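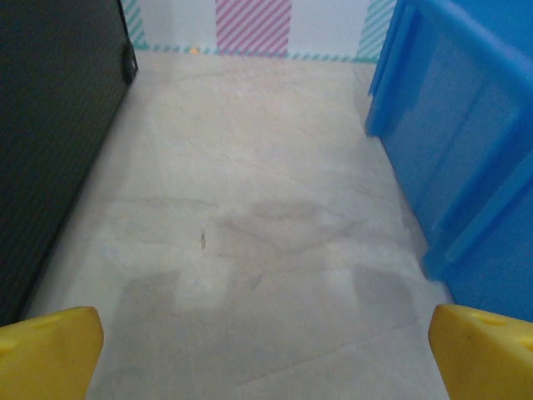 Evaristo Sala
Student team lead, Skekau project group

07/11/2024

Our project this fall was to try out the Naseri kit, a two-arm tabletop robot cell made by Getden, and report on how well it works for students who have never run a robot before. I had not, and I loved it! The kit came in 2 crates with the rails, the arms and a printed guide that is mostly good (the cable chapter is thin, and we had to email Getden twice).

We picked brick sorting as our main job because the colors are easy to judge by eye. The bin has three sections: red on the left, yellow in the middle, green on the right. Each arm is steered by hand through Vesix, the control program that ships with the kit, and every run gets saved so it can be played back. There is a wrist view too, and I ended up using it far more than I planned — with the gap between the two yellow fingers right there on the screen, lining up with the floor got much easier.

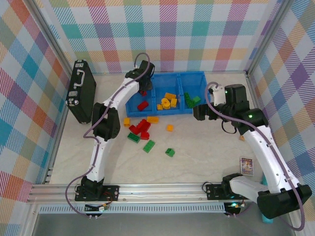

Hardware

Both arms bolt to one aluminum rail along the front. Geum-ok Baek did the mounting and had it solid in one afternoon. The purple cables follow the arms all the way along, and I would like more clips on the loops near the elbows. The small green lights are a nice touch, easy to check from a chair. Reach was better than I expected: both grippers can get to the bin at the back, with room for loose bricks in front of it.

Working two arms at once is the fun part, and also the hard part. We gave the left arm to one driver and the right arm to another, and talked the whole time. When both grippers were over the bin we slowed way down.

We logged 3342 pick attempts and 3135 of them ended with the brick in its own section. Most misses were small pieces lying tight against a bigger one. 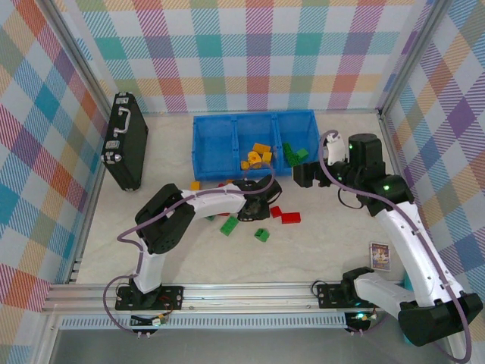 What we would change

A softer fingertip for tiny bricks, a longer cable chapter, and a way to name runs in Vesix before they start. I still want to keep using it next term!

Comments

Séverine Delorme: Great read. Did you try the bricks piled up, or only spread out?

Evaristo Sala: Both! Piles are slower but way more fun.

Baoshan Bai: We have the same kit and agree about the clips. Ours needed extra at the elbow too.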